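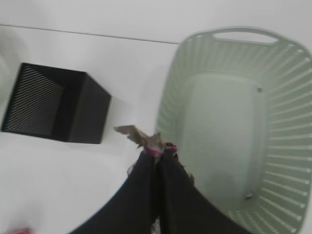 Jitwood open day: a tidy-up robot arm, reviewed by someone who hates tidying up

I went along to the Jitwood open day on Saturday, June 22, 2024, mostly because it was raining and entry was free. I'd signed up back in April and forgotten all about it until the reminder came through. I'm not an engineer. I run a small online shop from my spare room and I spend far too much of my week moving little things from one box to another, so a robot arm that sorts clutter on a table is exactly my sort of day out!

The one I wanted to see was the Wako, made by Cernent. It had a white table to itself near the back of the hall, and 28 chairs set out for the demo, nearly all of them taken by the time I'd found the coffee.

First impressions

It's a plain thing to look at. The gripper is two big black fingers that come together at the tips, and they look far too chunky for the jobs they're given. I'd expected them to stick to nice solid objects, blocks and balls and so on, and there it was with a crumpled little brown scrap pinched right at the ends. I was close enough to see the thin, ragged edge of it. If you've ever tried to pick up a dead leaf with oven gloves on you'll know why I was impressed.

I also liked that they'd used ordinary stuff. There was a green plastic basket with slotted sides (I have one very like it under my sink) and a black mesh pot, the sort you get in any stationery aisle. I've been to shows where everything on the table is a special foam shape, and I always come away wondering what happens when you give the robot a real mess.

What it's like to watch

Slow in places, then suddenly quick. The arm hangs about above the table for a bit, as if it's having a think, and then off it goes. I found the quick bits a touch alarming from the front row, though the people running it were perfectly relaxed. The noise is fine – a sort of low hum, quieter than my dishwasher – and you could chat over it without raising your voice.

The talk that went with it lasted 12 minutes, which was the right length for me. It was pitched at people who know nothing, with no slides full of arrows. A lot of it was about how hard it is to judge small, flimsy things from above, and why walls get in the way. The basket is a good test of that. The fingers have to come down past the rim to get at anything on the floor of it, and there isn't a lot of room to swing about if you come in at a funny angle. 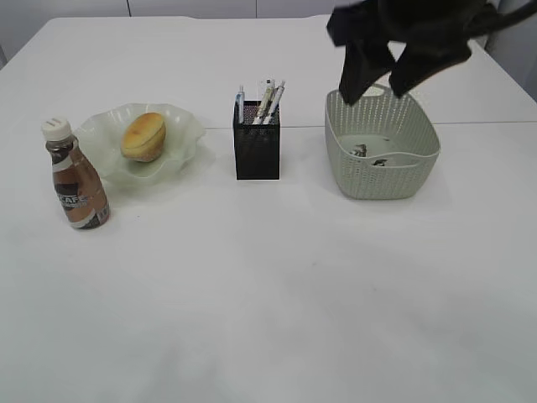

The Wako over the far end of the basket, with a muffin, pens and a bottle of coffee drink on the same table.

I was secretly hoping it would have a go at the muffin. It was sitting in a pretty frosted bowl with a wavy edge, and I kept looking at those fingers and wondering how hard they squeeze. I asked afterwards and was told the grip can be turned down for soft things, but I didn't see that for myself so I can't mark it either way.

The other one

There was a rival arm across the hall from Uronik, smaller and a good deal cheaper to hire. I gave it a fair go. It was faster than the Wako but the stand was so crowded that I only saw the back of somebody's anorak for most of it, and the talk was aimed at people buying for factories. If that's you, start there. For nosy members of the public the Wako table was far more fun.

The niggles

I'd have liked a screen showing what the arm can see, as anyone past the third row must have been guessing. The labels on the stand were tiny. And the hire price, 98 pounds a day for the arm on its own, doesn't include the table or anyone to set it up, so a school or a small firm like mine would need to ask a few more questions before getting excited.

Parking was awful, too. Get the bus.

Would I go again?

Yes, and I'd sit nearer the side next time for a better look into the basket. As a demonstration I'm giving it 4 stars out of five, with the missing one for the screen. As something for my spare room, it's a no for now – I can fill a basket quicker than that with one hand and a cup of tea in the other – but I did go home and buy myself a mesh pen pot.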